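**October 13, 2020** — Lodix, which fits out and supplies service machines to mid-size hotels, has finished the first round of a gripper comparison that it began planning in February. The work is being done in a furnished guest room at the Ferraro, on a made-up bed, and covers one job only: picking up and arranging clothing.

The company said it chose clothing after its own bench tests gave results that did not hold up outside the workshop. On a bare table with even light, all of the candidate grippers could lift a folded shirt. On a duvet, the fingers often took hold of the bedding as well as the garment, and the arm then dragged both. Lodix wants to know which finger shape is least prone to this before it commits to a design for its room-service arm, known internally as Ratuten.

Three types of end effector are in the comparison. The first is a two-finger gripper driven through metal linkages, with narrow tips that close on a small area of cloth. The second is a wide parallel jaw with rubber pads. The third is a suction cup, included mainly as a baseline, which Lodix does not expect to keep past the first round. The controller, supplied by Daltia, is the same in every case, and so are the speed limits set for the arm. 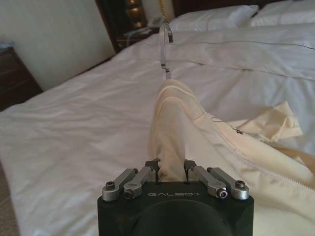

Each attempt is scored on three points: whether the fingers closed on the garment alone, whether the garment stayed in the grip for the length of the move, and how far it ended up from the place it was meant to go. An operator marks the first two by eye from the wrist camera recording. The third is measured from an overhead view taken after the arm has backed away.

The first round ran to 200 attempts with each gripper. The linkage gripper closed on the garment alone in 91 percent of its attempts, the best figure of the three. The wide jaw did well on thick cuffs and waistbands but caught the duvet more often, and most of its failures came when the cloth was lying flat with no raised fold to go for. The suction cup managed 19 percent. It could hold smooth linings for short moves and lost nearly everything else.

Lodix cautioned against reading too much into the gap between the first two. The narrow tips need to be placed accurately, and the team spent a good deal longer tuning the approach for them than it did for the wide jaw. A second round will give both grippers the same number of tuning hours. The company also plans to swap the order in which they are tested, as the bedding was more creased by the time the wide jaw had its turn.

Garments with zippers and hoods were the hardest group. A zipper stiffens one line of the cloth, so the fabric on either side does not follow the fingers evenly when it is lifted. Hoods tend to fold under themselves, and a grip that looks sound from the wrist camera may have taken only one layer. Drawstrings are a separate problem. They can pass between the fingertips and the cloth, and the current software has no way to tell a cord from the edge of a fold. For now the operators log these cases by hand.

Cameras are the other part of the trial. Lodix compared picking from the wrist camera alone with picking from the wrist and head cameras together. The wrist view gives the detail needed for the last stretch before the fingers close, but once cloth is in the grip it can take up much of the picture. The head camera keeps the whole garment in view and lets the software judge which way a sleeve is lying. With both running, the arm needed fewer second tries at lining up on a garment laid out flat.
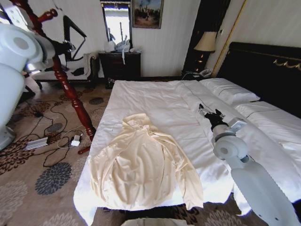 *A hooded garment laid out on the bed, with the gripper of the right arm over the duvet beside it.*

The drawback is light color on light color. Cream and white clothing on white bedding leaves little contrast at the edges, and the head camera lost the outline of the garment more often than it did with dark clothing. Lodix tried raising the room lighting and found that it helped less than expected — brighter light flattened the shadows that mark the folds. The team has gone back to the room's ordinary lamps and will try a depth sensor on the head mount in the second round.

Daltia is supplying a controller update for that round. The present version closes the fingers to a set width and stops, whatever is between them. The new one will also watch motor current, so that the arm can tell a thin single layer from a bunched fold and open again if the reading is wrong. Daltia said the change adds a short delay to each grip, and Lodix has asked for the delay to be logged separately so that it does not get mixed in with arm travel time.

The Ferraro has agreed to keep the room out of its booking system until the second round is done. The hotel is not buying equipment at this stage and has made no commitment to do so. Housekeeping staff were asked to comment on the finished layouts, and several said that a garment left flat and straight was of more use to them than one partly folded. Lodix has taken the folding step out of the second round as a result and will spend the time on placement.

Nine garments will be carried over to the second round unchanged, to allow a direct comparison with the first. Others will be added, among them heavier coats, which are close to the limit of what the linkage gripper can hold without slipping. The suction cup has been dropped.

Lodix said it will share the full score sheets with the Ferraro and with Daltia when the second round ends. It has not decided whether to release them more widely.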